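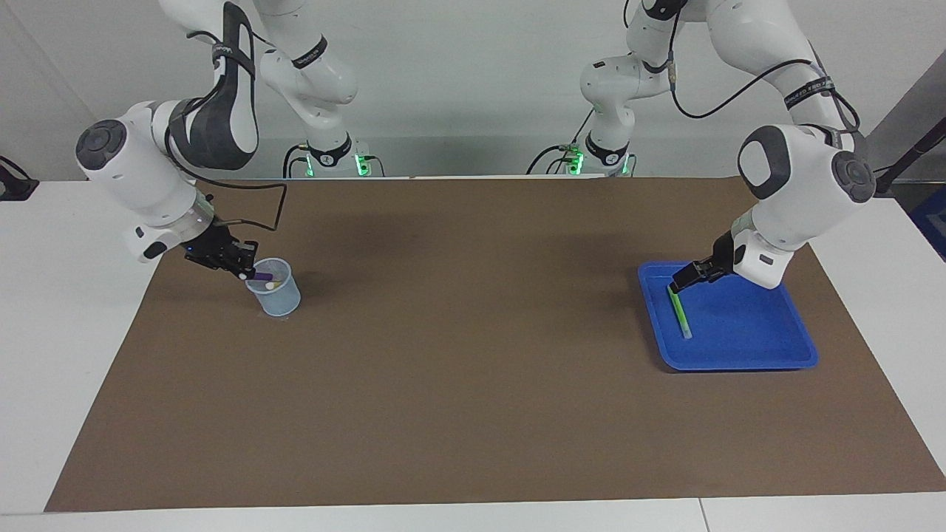 March, evening

Spent most of today on pens. It started because I wanted one purple marker to finish the labels on the seed boxes and had to go through two drawers, the windowsill and the bag in the hall to find one that still wrote. By the time I had it I had most of the household's pens on the bed, so I thought I might as well do the job properly.

Tested them all on the back of an old Schwaiger invoice. Dead ones went straight in the trash. The ones that wrote but scratched I put aside for the shopping list, which doesn't deserve any better. There were three caps with no pens and a good number of pens with no caps, and none of them matched. I threw out the caps. I'll probably find the pens tomorrow.

Dorota Kalinowski phoned in the middle of it to ask if I still had her copy of the Stimholm catalog. I do. She's decided on the narrow shelf after all and wants to measure from the picture, which I told her won't work, but she's coming by for it anyway. She asked what I was doing and I said sorting pens and she said to put them in a cup and stop there. She's of the view that anything with compartments ends up full of paper clips.

I think she's right. The Climia organizer I bought last fall has seven sections and every one of them has paper clips in it. It also won't take a marker with a thick barrel unless you lay it flat across the top, and then you can't get at anything under it. So that's going to the thrift store.

A plain plastic cup is better. The see-through kind with measuring lines up the side is good for this, because you can tell from across the room whether the color you want is in there. It's light, though, and a long marker leans right over in it. If there's only one in the cup it lies at a slant, and I suspect a heavy one could tip the whole thing over. With a few in there they hold each other up. 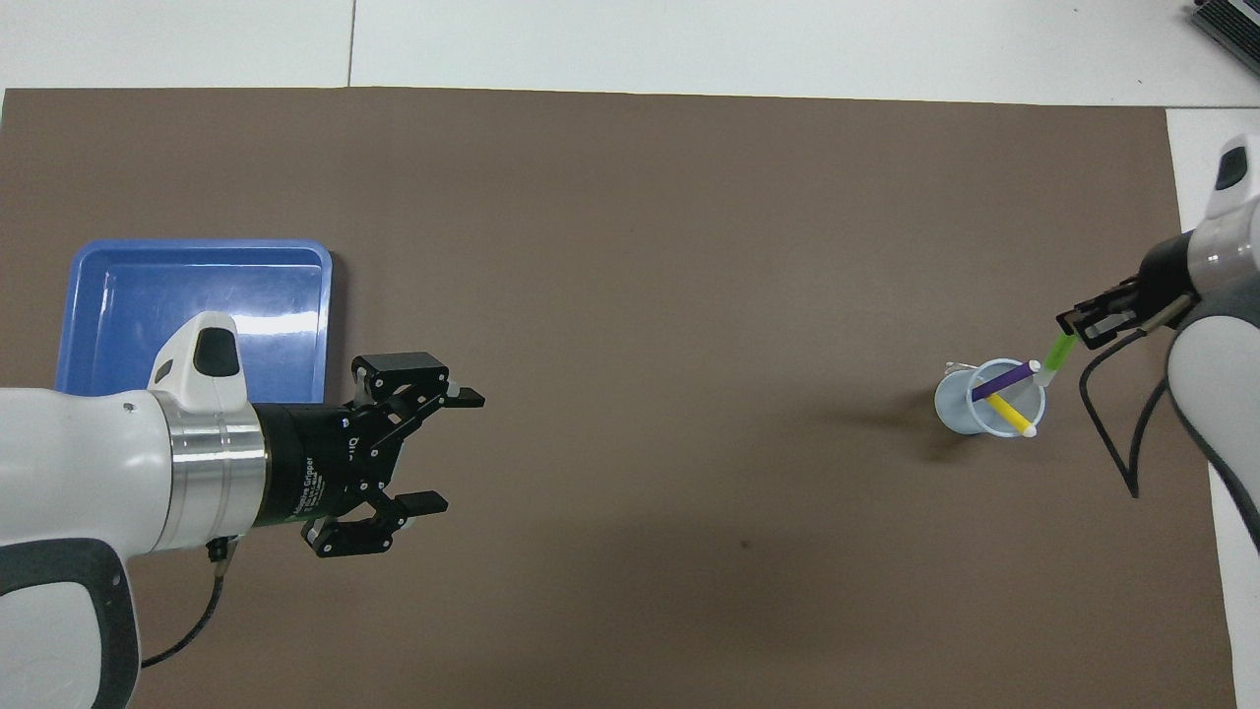

The other half of it is the tray. I've wanted a shallow one with a rim for years, something to put down beside the cup for whatever isn't a pen – erasers, the sharpener, the little ruler. A blue one would do. The rule I'm going to try is that the tray gets emptied every night and only the cup stays out. I give it until April.

Also want a mat. The desk is white and marks if you so much as look at it, and the last purple spot took 4 goes with rubbing alcohol. Brown would hide most things. Daniyal Chaudhry says to use wrapping paper off the roll and just change it when it gets ugly, and he has 200 sheets of something left over from the Plalport move that he'd be glad to get rid of. I said I'd take ten. He said he'd bring them all. We'll see who wins that one.

Finished the seed labels after supper. Beans, chard, both lots of peas. The purple is a bit dark on the green boxes and I should have used the white paint pen, but that was one of the ones that went in the trash this morning.

Didn't get to the bills. Soup was fine, needed salt. Call the dentist in the morning before nine, and put the catalog by the door for Dorota.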